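Nasesum Reusable Cup Scheme: Progress Report to the Arruda Fund
Period covered: February to September
Prepared by Augustina Tetteh, scheme manager
Submitted 1 Oct 2025

1. Position against plan

The scheme is operating at all four of the sites named in the grant agreement. The Solden site opened later than planned owing to a delay in the water connection to the wash room, and its figures cover a shorter period than the others. Spending is within budget on every line except transport, which is explained in section 4.

The agreement set a target of 700 registered borrowers by the end of the period. This was met in the final month. Registration was slow over the summer and picked up once the sign-up form had been cut from two pages to one.

2. Stock

The opening stock was 200 ceramic mugs per site. Ceramic was kept for use inside the buildings, and lidded cups are held separately for borrowers who take drinks away. The two types are logged under different codes, as their loss rates differ and combining them would hide the problem described below.

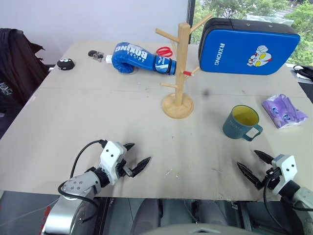

Losses of ceramic stock were lower than forecast at three sites. At Plelero they were higher. Most of the shortfall there was traced to mugs left in upstairs offices and not returned to the collection trays, and a search of the building recovered a large part of it. Stock recovered in this way has been put back on the register as found, with the original purchase date kept.

Breakages were mainly chipped rims. Chipped items are withdrawn at the wash stage and are not repaired. Staff at two sites had been withdrawing items for staining alone; the guidance has been reworded so that stained items are soaked and washed again before any decision is made.

3. Washing and hygiene checks

Each site runs one wash in the morning and one in the late afternoon. Rinse temperature is recorded by hand for each load. The records are complete for Nasesum and Plelero. There are gaps in the Solden log for the first weeks after opening, when the sheet in use had no column for the second wash. The sheet has been replaced.

Swab tests were carried out on a sample of 100 items across the sites. All but two passed first time. Both failures came from the same rack position, where the spray arm was partly blocked with limescale. The arm was cleared and repeat swabs from that position passed. Descaling is now a monthly task.
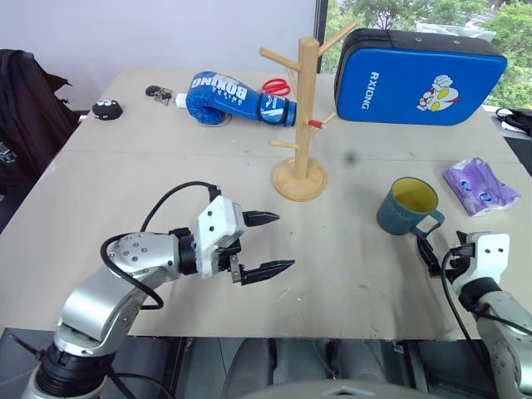
4. Transport

Stock moves between sites by van when one site runs short. The budget assumed one trip a fortnight. In practice trips were weekly from early summer, chiefly to cover the shortfall at Plelero. With the recovered stock back in use the need has fallen, and the last month of the period was in line with the original assumption. We do not ask for further funds under this heading. The overspend can be met from the underspend on printing, subject to the Fund's written consent.

5. Borrower survey

A short survey was sent to registered borrowers. The most common complaint was the distance to a return point, followed by the handles of the larger size, which some people found too narrow. The supplier offers a wider handle at the same price and this will be specified in the next order. No change to the return points is proposed at Solden, where the layout of the corridors leaves little choice.

6. Next period

Extra collection trays will be placed on the upper floors at Plelero. The stock count will move from quarterly to monthly at all sites. A quotation for a water softener at Nasesum has been requested and will be sent to the Fund when received. The claim form for the second instalment and the itemised spending table are attached as annexes A and B.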